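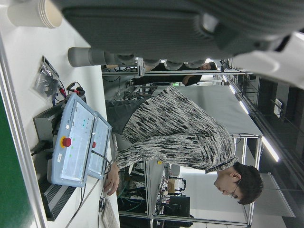
Section 3. Getting the bench ready

I set up my first Duno conveyor bench the slow way, so let me save you an afternoon! You'll want a clear stretch of white tabletop, your cups, a tray and a bit of patience with cables.

1. Put the control panels where you can reach both red stop buttons without leaning over the belt. I like mine side by side (it's easier to read the little labels that way).

2. Run the long cables flat along the table and keep them away from the keyboard. I keep small leads and spare parts together in a clear plastic bag – a trick I picked up at the Oltstead workshop, and I've lost a lot fewer clips since.

CAUTION: Switch off at the wall before you plug or unplug anything at the control unit. Yes, even for just a second.

3. Wipe the belt with a dry cloth and check along both metal rails for crumbs and bits of paper. Light scuffs on the green are fine, so don't go scrubbing at them.

4. Set the tray on the table in front of the belt, then try one cup on its side and one standing up. They travel very differently!

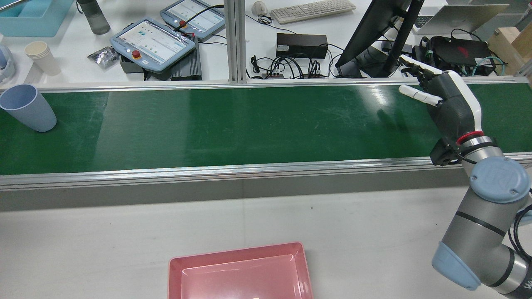
Fig. 2. Cup on its side at the left end of the belt, with the empty pink tray in front.

Note: Paper cups are lighter than plastic ones and I find they wander more, so start at the slowest speed and work up. Belt tension is in Section 4.

We use cookies to remember your settings. Accept | Manage

© 2020 Dreklow Bench Guides | Contact | Back to top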